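Small gears, flat cloth

Last updated: March

Sorting a box of second-hand gears is slow work, and the best place to do it is on a plain cloth. A bare worktop lets small parts roll and every knock leaves a mark. Grey suits the job well. It's dark enough for bright metal to stand out and pale enough to show up any grit that has fallen from the teeth. 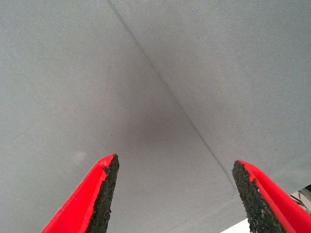

Iron the cloth if you can be bothered. A fold line does no harm under a heavy plate, but a small gear put down on its side will find it and sit crooked. Most people at the Gratstead repair evenings give theirs a shake and leave it at that.

The parts themselves come in all sorts. Spur gears have teeth cut straight across, and they are the ones to start with, as they are easy to match up. Look along the teeth first – wear shows there before it shows anywhere else. Then look at the end face, which is often left rougher than the flanks. A flat plate with a big hole in the middle is handy to have beside you. Scratches on the surface are nothing to worry about. 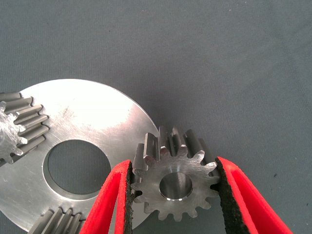 By the Features Desk, Plomosness

Pegs are the next thing to check. Where a plate carries upright pegs, a gear should drop over its peg and turn freely, without being pushed. If it binds, clean the bore with a dry rag and try again before reaching for a file. Chauke, which sells mixed boxes of old gears by post, gets most of its returns from people who filed first.

Keep oil away until the end. It hides damage and it never comes out of the cloth – 60 degrees in the machine only spreads it.
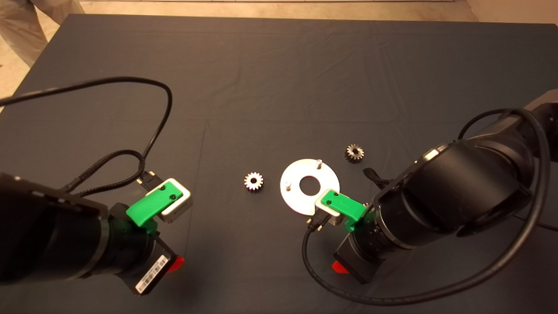 Putting it all away

Lift the gears off before the plate, and wrap each one so the teeth can't knock together. Fovar makes a tray with 8 lined pockets, though an old egg box does just as well.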